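4.2 Table coverings and how long people stay at the table

The second part of the survey dealt with what households put on the kitchen table between meals. We had expected the answers to follow income, and they did not. They followed the age of the table. In homes where the table had been bought new within the last few years, people tended to leave it bare and wipe it down. In homes where it had been handed over by a parent or bought secondhand, a cloth was on it most of the day, and often the same cloth for a week or more.

Of the 222 households that sent back the full diary, those in Grillville kept the most careful records. Diaries from Zidalthorpe were shorter, and many had only the evening meal filled in. Tikkanen dealt with this by leaving out breakfast when comparing the two towns. Baird ran the figures both ways and found that the order of the groups stayed the same, so only the shorter version is reported in Table 3.

The diaries recorded 1531 evening meals. Meals at a covered table lasted 4 minutes longer on average than meals at a bare one. This is a small difference, and we would not build much on it. Larger households also used cloths more often, and larger households take longer to eat – serving alone accounts for part of it. When we looked only at homes with two adults and no children, the gap got smaller but was still there.

Fruit kept on the table was a separate item in the diary (Figure 6). We asked whether any was in reach during the meal and whether anyone ate it before getting up. Oranges and apples were named most often. Several people wrote that the fruit was mainly there to be looked at, and 23 households said that at least some of it was glass, wax or plastic. We had not planned for that answer, and the June version of the diary was changed to ask about real and decorative fruit separately.

Pattern was harder to code. Huttunen's older scheme sorts cloths into plain, striped, checkered and printed, and we kept it so that our results could be set beside his. Two coders worked through the written answers on their own and then met to settle the cases where they differed. Most of these were cloths described only as "the good one" or "the old one," which we ended up marking as unknown.

Figure 6. Checkered cloth with fruit on the table.

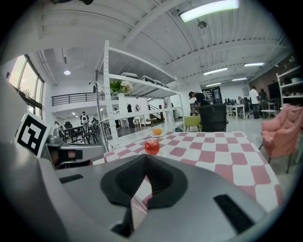 Did households with a cloth on the table eat together more often?

The diaries can't settle that. They recorded how long each evening meal lasted, but they did not ask who was sitting down for it.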